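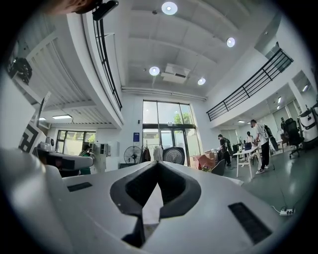

What Is Inflation?
Money Matters for Young Readers, Unit 4
Bonmont Savings Institute, Education Office

Inflation is the word for a general rise in prices over time. When there is inflation, the same amount of money buys less than it did before.

Suppose that a loaf of bread at a shop in Jarnevdale costs 40 cents. Years later, the same loaf at the same shop costs 50 cents. The bread has not become larger or better. Its price has gone up by 10 cents, and a child who has only 40 cents can no longer buy it.

One price going up is not inflation. Strawberries often cost more in December, when few are grown nearby, and the price falls again in summer. Economists speak of inflation when the prices of many things rise together – food, rent, clothing, bus tickets and haircuts.

How is inflation measured?

Price collectors write down the cost of a long list of things that families buy. The list is called a basket, although no real basket could hold it. Each month the collectors check the same list again. If the whole basket cost $100 last year and costs $102 today, prices have risen by 2 percent.

Why do prices rise?

Sometimes people want to buy more than shops and factories can supply. Sellers find that they can ask for more money. At other times it costs more to make things. If flour and fuel become expensive, a baker may have to charge more for bread.

Who watches over inflation?

Most countries have a central bank. It can raise interest rates, so that borrowing costs more and people spend less. This usually slows the rise in prices. It can also lower rates when spending is weak.

Words to know

Interest rate: the price of borrowing money, given as a percent.
Deflation: a general fall in prices.
Wages: money paid for work.

Something to try

Ask an adult what a movie ticket cost when they were 16. Compare it with the price today.

Text by Jinlong Feng. Last reviewed May 13, 2020.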